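A day out at the Ollumeck repair and reuse open day
August 2026

We'd been meaning to get out to Ollumeck for years, and when the open day came up on the calendar I told my sister we were going, rain or shine. It rained, of course, most of the way along the river road, but the sky cleared as we came down into the old mill yard and the smell of frying onions found us before we'd even parked.

The mill is a grand old place, all brick and tall windows, and these days it's shared between a bicycle workshop, a furniture room, a tool library and the computer benches. Entry was by gold coin. We started upstairs with the furniture, where you can watch chairs being re-caned, and I could happily have stayed there till closing. My sister had to steer me away from a sideboard that would never have fitted in the car.

Down in the tool library they have 782 items on the books, from post-hole diggers to a cherry pitter, and the yearly fee is 61 dollars. If we lived closer I'd have joined on the spot. Then it was along the corridor to the computer benches, past a very good display of old enamel signs.
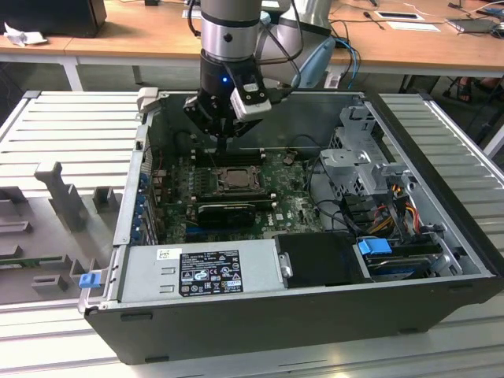
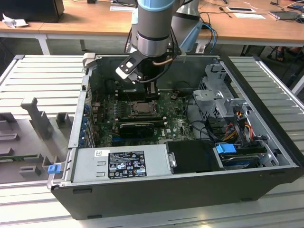
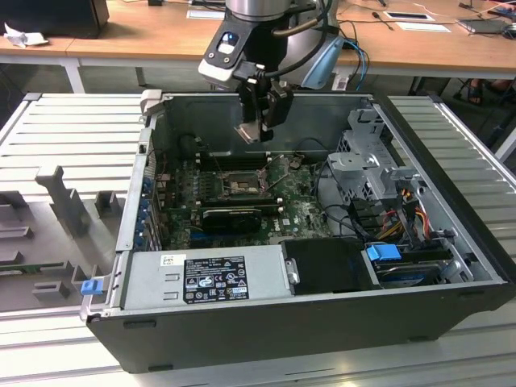
Dell desktop towers with their sides off, computer benches, ground floor

Lunch and the garden

Lunch was in the Purba tearoom across the yard – pumpkin soup, a cheese scone the size of my fist, and a pot of tea that was properly hot. The queue was long but cheerful, and we shared a table with a family who had come over from Brindutow on the morning bus with a toaster in a shopping bag.

Afterwards we wandered through the kitchen garden, which was planted in May and is already full of silverbeet and broad beans. There's a seed swap by the back gate, and I came home with leeks and a packet of something labelled only "nice flowers".

Getting there

Bus 104 stops at the mill gate, and the 110 will do if you don't mind the walk up from Gornatum bridge. Parking is on grass, so bring boots.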